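Mureo Forums > Arms and Manipulators > Teaching by hand and teleop

Thread: Is showing it 200 times really "teaching"?

ogun_bench
Posted 22/05/2019
Went to the Rernedis open day in Clernville and came home grumpy. The pitch was the usual one. You take hold of the arm, or you drive it from a headset, you do the job a number of times, and the robot picks it up. No programming. Their own sheet says 200 demonstrations per task, all done by two operators. I asked what happens if a third person does the demos and got a shrug.

I've done hand guiding on a real arm at work. It's fine for waypoints. For anything with contact I don't believe it, as my hand is carrying half the load and the robot never feels what I feel. Has anybody here got a shown task to work on an object it wasn't shown on?

tallow
Depends what you mean by work. Drawer opening, yes, on a drawer I hadn't used. Same handle shape though.

ogun_bench
So no.

tallow
So partly. The drawer was deeper and stiffer and it still came open. You're asking for a miracle and then complaining that it's only useful.

Sze-wing Choi
I run teleop sessions for the Ogundipe set, so I'll declare an interest. We have 2,517 demos at the moment, nearly all in simulation, from 13 people. The spread between people is the interesting bit. Some of them push straight at the thing, some creep up on it and stop, some wiggle. If you train on the lot without sorting them the arm dithers at exactly the place where people disagreed. More demos didn't cure that for us. Sorting did.

ogun_bench
That's my complaint in a nutshell. "Sorting" is somebody sitting there deciding which demos are good. You've moved the programming to a different desk and called it something else.

Sze-wing Choi
Fair, up to a point. I can train somebody to sort demos in an afternoon. I can't train them to write a force controller in one.

fettle88
Can we talk about sim for a second. All very well saying 2,517 but who is checking the hinge friction? I had a cupboard door in simulation that swung open if you looked at it. Every demo was a success. Put it on the real arm and it just leant on the door and sulked.

Peiyu Gu
Friction is a guess in most of these, yes. We vary it on purpose so the policy can't rely on one value. It helps. I wouldn't claim more than that.

What I would say to ogun_bench is that remote control has one advantage over hand guiding. The person only gets what the robot gets. If I can't see the gap from the camera, neither can it, and my demo shows that. When you hold the arm with your hands you are using your own eyes and the robot has no idea why you went left.

ogun_bench
That's the first decent argument I've heard for it. I still want to see a contact task that isn't a block going in a hole.

Peiyu Gu
Toilet lid, then. Single Franka, in sim, with a thin rod coming off the gripper. You have to come in from above and behind and there isn't much room between the tank and the lid.
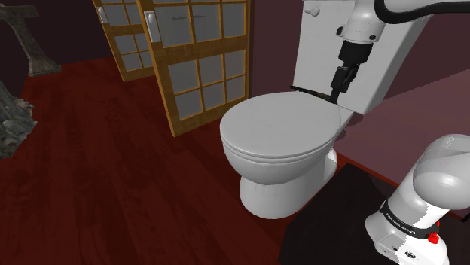
Re: Toilet lid

ogun_bench
Right, I'll give you that it's awkward. The rod looks to be down by the hinge end, which is the worst place to lever from. Any operator with a sore wrist would tell you so. Go for the front edge.

tallow
The arm is mounted off to the right. Look where the base is.

ogun_bench
Then move the base! A plumber wouldn't stand there.

Sze-wing Choi
A plumber can walk round. This is a fixed arm and the demo has to suit it. If operators only show it the comfortable approach you get a policy for comfortable bathrooms.

fettle88
Still want to know about the hinge. Soft-close lids exist. Mine at home fights back.

Peiyu Gu
No soft-close model yet. I've put it on the list for May, though May is going quickly.

ogun_bench
Do it with the soft-close and a lid it hasn't been shown, post the failures as well as the good ones, and I'll read every line. Until then I'm keeping my waypoints.

tallow
Failures in a separate thread please, this one is long enough.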